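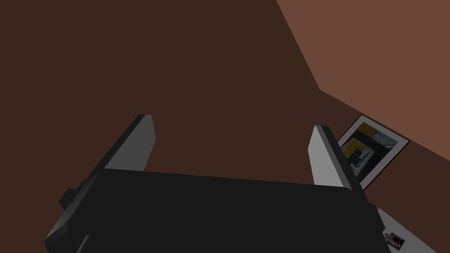
Framed picture on the wall, gray gripper fingers in front

From: Yolanda Esteban
To: Lindatwood Old House List
Subject: Re: dark walls and picture hooks

Hi everybody,

Omprakash Dubey wrote on Tuesday:

> We finally painted the dining room that brick color
> my wife has wanted since we moved in. Two coats over
> the old plaster. Now I'm scared to put a single nail
> in it. The last time I hung something in this house
> a chunk came off the size of my hand. Do I have to
> find the lath? Do those sticky strips hold on fresh
> paint? We have one heavy mirror and a bunch of small
> frames that were my aunt's.

Omprakash, first of all, congratulations on the brick color! I had a room like that in our old place on Tennant Street and I still miss it, especially at suppertime in the winter with the lamps on. My sister said it would feel like sitting inside a flowerpot, and then she went home and painted her hallway the same thing.

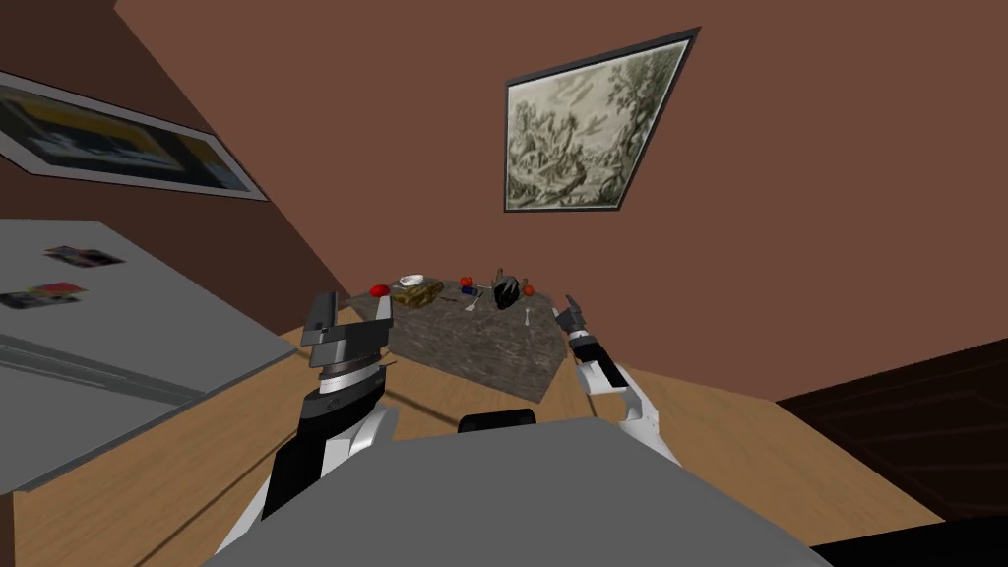 Reddish-brown walls and the stone-topped table

Now, the plaster. Please leave the sticky strips in the package for the time being. New paint can feel dry to your finger and still be soft underneath, and when the strip comes down the paint comes with it. I waited a month on mine and still lost a patch behind the calendar.

For the small frames I drill a little hole first, slowly, with a masonry bit, and then tap in the thin kind of nail at a downward slant. The drilling is what saves you. It was the hammering that took off your chunk, I'd bet money on it, and if there's a hollow sound when you knock nearby, the plaster has probably let go of the lath there and you should move over a few inches.

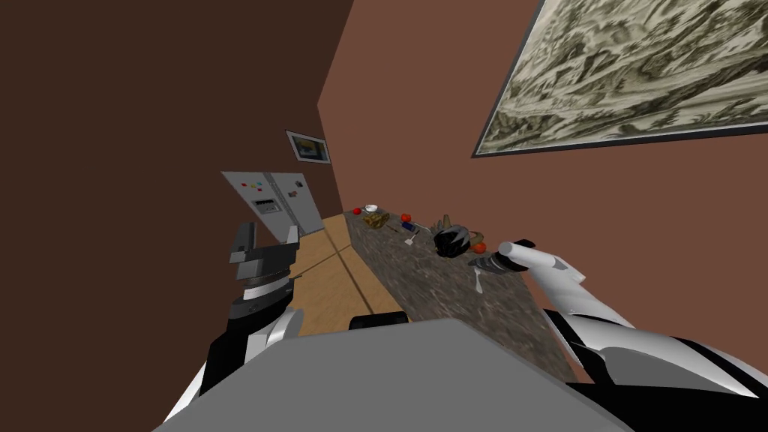
The mirror is another story. Weigh it on the bathroom scale (hold it, then subtract yourself, and don't tell anyone either number). If it's really heavy I would find a stud, and if there isn't one where you want it, put up a picture rail and hang it from that. We put in 154 inches of rail one July, with the windows open and the radio going, and I have moved things on it ever since without one new hole.

Save some of the paint in a jam jar, too, with the name of the color on the lid. You'll be touching up that wall for years.
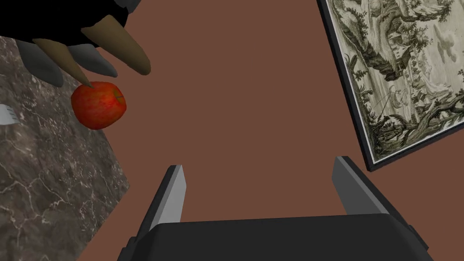 Tsegereda Berhe wrote me off-list that she'd skip the nails altogether in a room with crumbly plaster and go straight to the rail, small frames and all, and that cord looks nicer than wire against a dark wall. She may be right about the cord. My wire does catch the light.

Let us know how the mirror goes, and if you need a second pair of hands I'm free most mornings after ten.

Warmly,
Yolanda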